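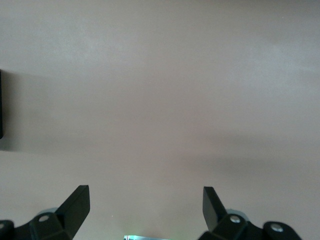
3.2 Work surface

Figure 4. Plain surface with no printed markings, greyish mauve in tone.

All packing tasks were set up on a plain surface with no pattern or lettering. In an earlier round, in August, we used a patterned cloth, and raters found it hard to judge where small items ended and the cloth began. Kohlhase and Bunnag scored 126 layouts from that round and disagreed on 20 of them, mostly those with pale items.

The shade is not even across the surface (Figure 4). It is lighter towards the top and slightly pinker lower down, with soft bands of shadow at the left and right. We left these differences uncorrected. Raters were told to judge the outline of an item and to ignore any shading next to it. Items from the Bromora set were scored first, then those from Vasseur.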